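About Canerier

Home / Boards / Repair and refinishing / Samples / About us / Contact

Page last updated: Apr 19, 2021

Canerier is a small finishing workshop in Flavport. We put lacquer on wooden boards, and we repair lacquer that was put on by other people in other times. Our boards become shelves, desk tops, piano lids, bar tops, window seats and sometimes things that we never hear of. We do not build the furniture ourselves. A cabinetmaker or a private person brings us the wood, or orders it from us already cut, and we return it with the surface it should have.

Most of our customers find us after a bad experience with a brush and a can. This is nothing to be ashamed of. High gloss is a difficult surface, and it shows every mistake very clearly.

How the workshop started

We began with one rented room and one spray booth, bought second-hand from a door factory which was closing. In the first winter the room was too cold for lacquer, so we only sanded. We sanded for other workshops, for a school that had many desks, and for a boat owner who wanted his cabin doors smooth again. In spring we could finally heat the room properly and the first glossy boards left the house. One of them came back after a week with a fingerprint in the lacquer. We still have this board, it is the shelf above the coffee machine.

Today we work on one floor with three rooms: one for sanding, one for spraying and one for drying and polishing. The doors between them stay closed during the working hours. If you visit us, please wait at the bell until somebody comes to take you through, even when you can hear us behind the door.

What we do

Our main work is clear and tinted lacquer in high gloss on solid wood and on veneer. We also make satin and matte surfaces, but the greater part of the orders is gloss, and inside gloss the greater part is the red and brown family. People want the warm, dark look of an old sideboard. They bring us a photograph from a grandmother's dining room and ask if it is possible. Usually it is possible. The exact tone depends on the wood below, and we prefer to make a small sample first.

There are 58 tones in our sample drawer. Each tone has a number and no name, with one exception. The tone called Rattanakul is a reddish brown which we developed for a restaurant counter, and the order sheet had this word on top for so long that it stayed. It is now the tone that is asked for most often. On a quiet wood it looks even and a little serious. On a wood with strong figure, the darker streaks and the amber places come forward, and two boards from the same tree can look like cousins only.

Please do not choose from the screen. The color on a telephone is very different from the color in your hand, and it is different again in the evening under a lamp. We send samples by mail, up to four pieces, and you may keep them.

How a board is made

A board rests with us before we touch it. The wood comes mostly from the Drokska sawmill, with which we have worked from the beginning, and it arrives dry, but our rooms have their own air and the board should get used to it. After this we sand, fill the pores where the customer wants a closed surface, and sand again.

Then comes the tint, if there is a tint, and after it the lacquer in thin coats. Between the coats the board lies in the drying room. We are often asked if this step can be faster. It cannot, or it can only with a result that sinks after some months and shows the grain like small waves. We had to learn this with our own money in the second year and we do not wish to learn it again.

The last days belong to the polishing. We go up to 2000 grit with water, then to the paste, then to a soft cloth. For checking we use the window. The board is laid so that daylight falls over it from one side, and we look at the edge of the reflection, the place where the white shine stops and the color of the wood begins. If this border is calm, the surface is flat. If it trembles, somebody takes the sanding block again. We own a gloss meter too, and we write its number on the sheet, but the window decides.

A simple order needs three weeks. A long board, or a set that must match, needs five or six. Last year 1430 boards left the workshop, if we count the small ones for drawers and the samples that were bigger than a hand.

Repairs and marks

Repair is the part of our work which we like most to explain, and it also brings the most telephone calls. A lacquered surface collects marks in daily life: rings from glasses, pale lines from something dragged over it, scribbles of a child, traces of tape, a gray cloud where a hot dish was standing. Many of these marks are only on the surface and go away with patience. Others are in the lacquer, and there we must sand and polish. A few go through to the wood.

Before you bring the piece to us, you can make a small test at home. Take a soft cotton cloth, a little lukewarm water and one drop of dish soap. Wipe along the grain without pressure, then dry immediately with a second cloth. If the mark is weaker afterward, continue in the same way the next day. If nothing has changed, stop there and call us. Please do not use the rough side of a kitchen sponge, glass cleaner, alcohol, toothpaste or the famous walnut. We have seen the results of all of them, and the repair was larger each time.

When you send a photograph of the damage, turn off the flash and stand a little to the side. Gloss reflects the room so strongly that we often receive a beautiful picture of a curtain. Two or three photographs from different sides help us more than a single very sharp one.

For most repairs we give a fixed price after we have seen the piece. If the damage is deeper than we thought, we call you before we continue, and you may take the piece home without payment for the inspection.

Things we do not do

We do not lacquer floors, and we do not work outside of our own rooms. Dust is the reason for both. We do not finish cutting boards or other things which will meet a knife. We also refuse to lacquer over wax, oil or old polish if we are not allowed to remove it first, even if the customer signs that he takes the risk. Some customers were angry about this, and two of them came back later with the same piece.

Boards longer than 110 inches do not fit through our spray booth in one pass. We can make them in two parts with a joint, when the cabinetmaker agrees, but we say openly that the joint will be visible in low light from the side.

The people here

We are seven in the workshop and one in the office, and the one in the office can also polish. Three of us learned the trade in other countries, so you will hear several languages when the machines are off. Our written English is corrected by a neighbor when she has time — if you find a mistake on this page, she did not have time yet. Apprentices start in fall. They begin with the undersides of boards, where we all began, and they may sign the first underside they finish.

Visiting and collecting

You can come to look at samples in the front room during opening hours, without appointment. For bringing or collecting a board please call first, because the loading door is shared with the tile shop and they receive deliveries in the morning. Bring a clean blanket. Newspaper is not suitable, the ink can print itself on a fresh surface, and cardboard makes fine scratches when the car moves. In the first month at home, the board should carry nothing heavy and nothing with rubber feet.

In May we close for two weeks to clean the booth and change all the filters. Orders that come in this time are answered afterward, in the sequence of arrival.

Red-brown tone on a long board, high gloss.

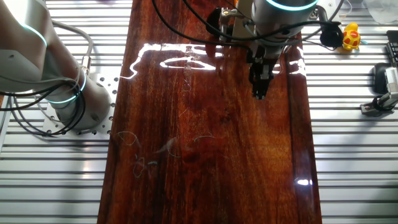
In the guest book in our front room a customer has written that her shelf is so shiny she now dusts it every morning before breakfast, that the old one was dusted at Easter, and that she would like to know if the matte finish is still possible for the second shelf.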